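Stera Cup Handling Set
README, revision of 14 December 2021

Summary

Stera is a set of short manipulation recordings made in the shared workshop at Codalville. Each recording covers one attempt at handling a cup with a multi-finger gripper, seen from a small camera at the wrist. The set goes with the Rerilari control code, which is kept in its own repository and is not needed to read the recordings.

Contents

The release holds 1,482 recordings. Of these, 1,343 are marked "complete" in index.csv, meaning that the log and the video both run from the start command to the stop command. The remaining entries are marked "partial" and should be left out of training unless you handle missing data yourself. A held-out list of 198 recordings, all complete, is in holdout.txt. Please don't tune on it.

Layout

index.csv has one row per recording: ID, status, operator, cup, start pose, outcome
video/ wrist camera, one file per recording
joints/ commanded and measured joint positions, in radians
notes/ operator remarks, plain text, often blank

Timestamps in video/ and joints/ come from the same clock. Joint logs start slightly before the video, so align on the timestamp column and ignore row numbers.

Wrist view

The camera sits close under the gripper housing, and the housing takes up the upper part of the picture. A cup turned on its side lies across the middle, and a near finger can hide one end of it. Finger contact on the hidden end has to be taken from the joint log. Exposure is set automatically, and bright areas behind the cup can wash out to near white. Cups with thin line drawings keep some usable texture in these conditions, though the lines are faint against light grey.

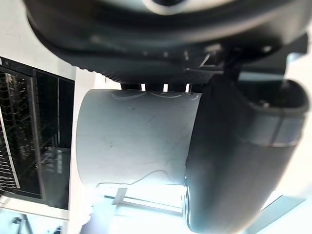
Ojārs Adomaitis wrote after the first release that the outcome column was too generous, and that a cup held at a slant should not get the same label as a cup held level. He asked for a third value. Version 2 adds it: outcome is now "held", "held_tilted" or "lost". Old labels are kept in outcome_v1 so that earlier results can be reproduced.

Labeling

Outcomes were entered by the operator at the end of each recording and checked later against the video by a second person. Where the two disagreed, the second label was kept and the row has review=1. Tilt was judged by eye. No angle was measured.

Known problems

Finger current was not logged before February. The column exists in older files and is filled with zeros.
The loader in the Dzene branch reads joint angles as degrees. Use the main branch.
Background and lighting vary little across the set. Expect poor transfer to other rooms.

Changes

v2: third outcome value, review flag, corrected start poses
v1: first release

Corrections go to the issue tracker. Include the recording ID and the timestamp.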